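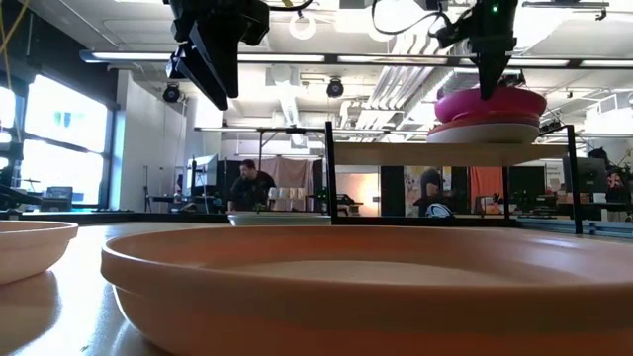 Nelar 2, week something. The dish task is the one eating all my evenings now, so that's what you're getting. Short version - we are up to 777 usable episodes of putting crockery onto a shelf and taking it off again, and the policy still can't do it. The pink bowl goes upside down on the plate with the red-pink rim, up on the board, and the right arm has its fingers down on top of it while the left one hangs there holding nothing. Most of my notes this month are about that left arm and what it ought to do while it waits.

Because the model learns waiting as well. Didn't think about this enough in February. If whoever is driving parks the spare arm somewhere different every time, the thing picks up that the arm is allowed to wander, and it wanders. Then it clips something. So there's a park pose now, written on a bit of tape on the desk, and if you don't go back to it the episode gets binned. Harsh but I've stopped arguing with myself over it.

We lost 117 episodes that way. Went through them Thursday night with a cup of tea going cold, hoping to save a few. Saved none. A couple were lovely as well, really clean grasps.

Other things, in no order:

Upside down bowls are horrible. There's a foot ring to grab if you're lucky, and if you're not you get a smooth curve and two fingers sliding down it. I've started asking for slow approaches, with a pause just before contact. Looks daft when you play it back but the training loss on the Grudeo run liked it. Might be a coincidence. Need to run it again with another seed and haven't.

Big bowl near the camera. I go back and forth on this. It blocks a lot of the table from the side view, and one half of me wants it moved. The other half says kitchens are like that, stuff is in the way, leave it. Leaving it for now. I do shuffle the crockery every ten episodes or so, badly, and I suspect I always shuffle it the same way. Should really use a list of random positions. Should do lots of things.

Shelf height. We had everything flat on the table at first and it was too easy, you could nearly replay one trajectory and get away with it. The raised shelf means the arm has to come down from higher up and stop sooner, and that's where the depth errors show up. Good. That's what I wanted to see, annoying as it is to watch.

Labels. Still doing them by hand after each take - success, partial, bin. Partial is the useful one and I nearly didn't have it. Someone nudges the stack, fixes it, carries on. Keep those!! The recovery bits are the only place the model sees what to do when it's gone wrong. I threw a load of them out early on becuase they looked messy and I'd quite like them back.

Failure runs from the policy itself go in a separate folder called Gidness, don't ask, it was late. Plan is to play each one up to the point it goes wrong, take over there and finish by hand. Tried 2 so far. Takeover is jerky, the arm jumps when the leader isn't lined up with it. Needs a blend or a slow sync or somthing.

Next: more plates, fewer bowls, sort out the sync. Then retrain and see. Will post the numbers if they aren't embarassing.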